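Home Organization Basics, Fairclough Community Evenings
Handout 4: The Desk Caddy

Welcome back! Tuesday is the small-stuff night, and it's my favorite of the whole course. Bring whatever lives on top of your desk, in a bag, unsorted. We start at 7 sharp in the Hadura room.

1. Clear a surface and spread out

Tip the bag out and push everything to one side so you have bare table to work on. Caps, markers, erasers, the odd thing you forgot you owned — all of it comes out. Don't sort yet. Just look at it for a minute.
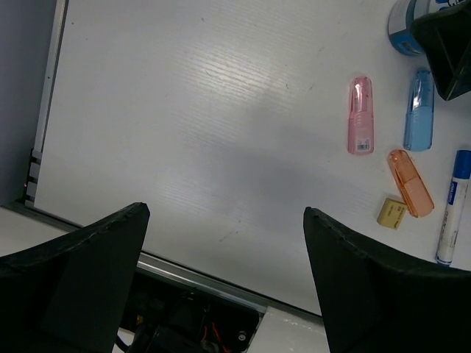 2. Group by what you do with it

Writing goes with writing, erasing with erasing, cleaning with cleaning. Color is tempting (I know!) but it falls apart the first time you buy a green pen. Last October one group sorted 100 loose items this way before the coffee break, and they were still laughing when we locked up.

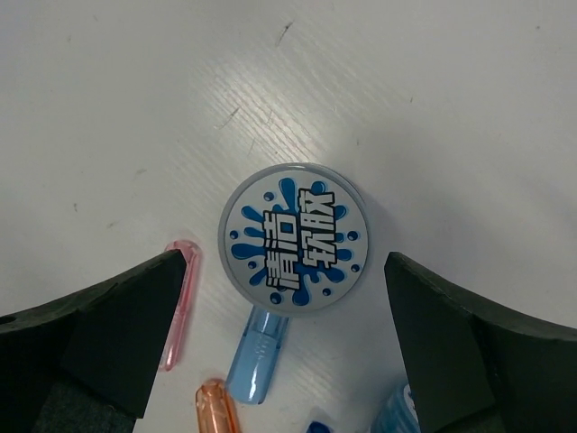 Cleaning supplies deserve their own group, and people nearly always leave them out. Dust gets into every tray sooner or later, so keep something for it within reach. Cleaning gel is great for corners and keyboards, and a lid like the one with the big blue splash is easy to spot in a drawer even if you can't read the Chinese on it. Close the tub tightly when you're done, and keep the gel off fabric.

3. Give each group a compartment

Long things want a long, narrow channel. Blocky things want a wide, shallow space you can get your fingers into. Lay pens and highlighters side by side, all facing the same way, and leave some room at the end.
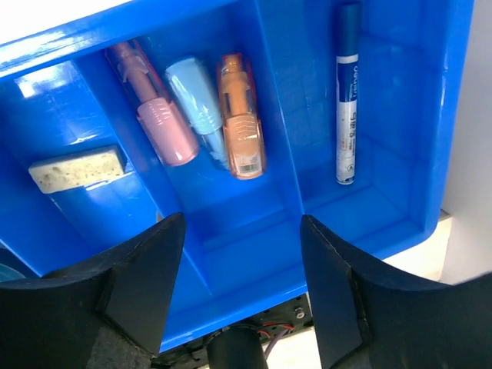 If a compartment fills up, take something out before you add anything new. Test your markers on scrap paper while you're at it — dried-out ones go in the bin by the door.

For next time: sort one drawer at home and write down what surprised you. Handout 5 covers cables.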